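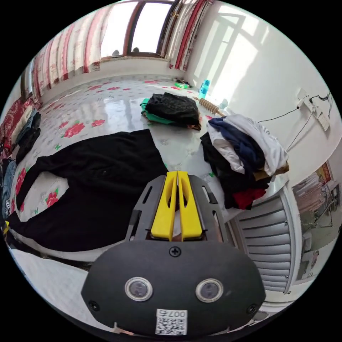

Search this site Go

Why do we fold clothes?

I fold mine on my bed, and I bet you do too! A shirt spread out flat takes up loads of room. Tuck in the sleeves, fold it in half, then in half again - now it's a neat little packet. The shirt didn't shrink, it just got thicker! That's why a pile of clothes grows tall but stays skinny. I put heavy things like jeans at the bottom so my pile won't wobble. Try it with 2 shirts first.

Contact Skarna Kids | © Skarna | Back to top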